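Rostesville Bread Swap, planning meeting minutes, June

I took the notes again, so blame me for the spelling. We started at 7 with four of us at the table and finished the last of the coffee by 8:30.

1. Last swap
Good turnout! We gave out more than 100 rolls and still had people asking at the door (the Cirnley folks drove over and went home with only a jar of jam, which I feel bad about). Agreed to bake 300 next time, split between the kitchens.

2. Flour
Mamo can deliver in the morning if we order ten days ahead. I'll call them. We went back and forth on rye for a good while and left it for next time.

3. Tables and cloths
We're keeping the flowered cloths, everybody likes them. I asked that cutting only happens on a mat, after what I found on the one I took home to wash.

4. Bagging
Paper gift bags with rope handles stay, the painted-looking ones if we can get more. Rolls go in whole unless someone asks for halves. Knife stays on the mat, bags off to the left.

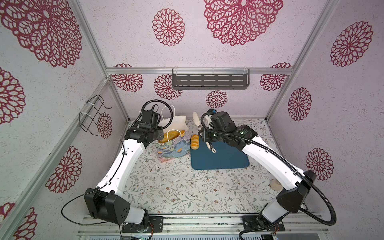
5. Money
The Nolledov hall wants $10 more for the evening. We grumbled and said yes.

6. To do
Me: flour call, wash cloths, find the other bread knife.
Everyone else: ask your neighbors for clean jam jars, lids too please!

Next meeting same place, 7 again. Somebody else bring cookies.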